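Questions I get asked a lot

Who are you, then?

I write essays and the odd short story, mostly about rivers and the people who live beside them. My first collection, Pundevon, came out with a little press called Bangash. I've been scribbling away ever since (badly before breakfast, a bit better after).

Where can I buy Pundevon?

Your local bookshop can order it in, or you can get it straight from Bangash. The first printing was 295 copies and they're nearly gone, but there's a second one coming in January.

Do you take pitches for the Ridever newsletter?

Yes please! Send me up to 2,000 words, finished or close to it. I read everything myself, so give me a few weeks. I pay $65 a piece — not a fortune, I know, but it comes the week you're published.

Can I send poems?

Not to me, sorry. I love reading them and I'm hopeless at editing them. Ikechukwu Ogunleye looks after poetry and he's far kinder with a line break than I'd ever be.

Will you read my manuscript?

I take on 7 a year and this year's are all spoken for. Try Eetu Hyvönen, who edited my second book and made me cut my favourite chapter. He was right, too.

Do you visit schools and libraries?

Love to. Anywhere I can reach by train is easiest, and I'm happy to run a workshop in the arvo if you've got the room.

What are you working on now?

A long essay about my grandmother's neighbourhood, which keeps turning into a book whenever I look away.
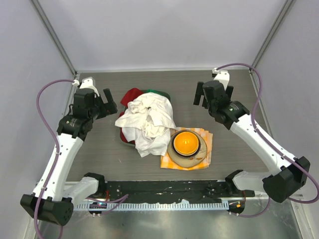
It's got a working title, Cletico, and I'm hoping to have a full draft to show Bangash by the end of winter.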